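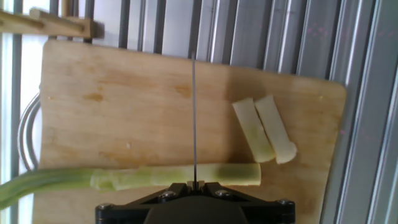
Replying to Iveta's message about the Mellen finale, which I finally watched Sunday night. I agree with most of it but not with the part about episode five. I had the first half of the season on while cooking, which was a mistake, because Mellen does a lot with small sounds and I was making a soup that starts with a whole bunch of celery. By the time I was down to a stalk with the end cut off flat and the strings coming up at the other end, I had missed the entire conversation in the boathouse and had to go back. So I watched the rest sitting down, with the lamp off, and I think that changes how the season plays.

Iveta Dvořáček wrote:

> Finished Mellen last night. I liked the first two seasons
> a lot and I was looking forward to this one, but it felt
> to me like they had six episodes of story and eight
> episodes to fill. Episode five is the worst of it. We
> spend the whole hour at the Wostden house with the
> sister, whom we have met once, and nothing she says there
> matters by the end. The letter could have been found by
> anyone.
>
> The finale was better. I liked that they let the ferry
> scene run without music. But I still don't know what we
> are supposed to think happened to Besnard. Did he get
> off at Florneck or not? My husband says he obviously did
> because of the coat. I say the coat is there so that we
> argue about it.
>
> Also, does anyone know if the version with the old title
> music is still available anywhere? The new one is too
> loud and I turn it down every time.
>
> Iveta

On episode five: the sister is the only person in the whole series who knew Besnard before he came to the harbor, and she tells us two things that come back later. One is that he can't swim. The other is that he always paid in cash and kept the receipts. The swimming is what makes the ferry scene work, since otherwise there is no reason to be worried when he goes out on deck. The receipts are how the inspector gets to him in episode seven. I missed that connection the first time too. The inspector has the envelope in her hand for a second when she leaves the house and they don't make a point of it.

I do agree that it's slow. The dinner goes on too long and I could have done without the neighbor. If they had cut ten minutes out of it I don't think anyone would be complaining.

On Besnard: I think he got off. The coat doesn't settle it, your husband is wrong there, because the man carrying it on the pier is shorter than Besnard and has a different walk. But listen to the announcement in the last scene. The conductor gives the stops in order and leaves out Florneck, and in season one they say the train only skips Florneck when someone has already asked to be let off at the crossing. It's in the second episode, when the boy misses his stop. That seems like too odd a thing to put in twice by accident. It's possible the writers forgot their own rule, and if so I take it back.

What I didn't like, and you didn't mention, is the trial. Two seasons of building up to it and we get one afternoon in court and a verdict read over the radio. The actor playing the magistrate was very good and he has maybe four lines. I would have traded the whole smuggling plot for one more episode of that.

On the title music: the discs of season one have the old version. The streaming copies were all changed when the third season went up, including the older episodes, so you won't get it there. I bought my set used and the sound is fine, though the subtitles run a little behind on the last disc. I can lend it to you if you don't find one.

Léonie, you said you were going to write up the locations. Did you ever find out where they filmed the lighthouse stairs? There are 200 steps according to the dialogue and the one people usually name is much too short for that. I'd like to see the list even if it isn't finished.

I'm starting the first season over this week. If anyone else is doing the same, please put the episode number in the subject line so that the people who are behind can skip it.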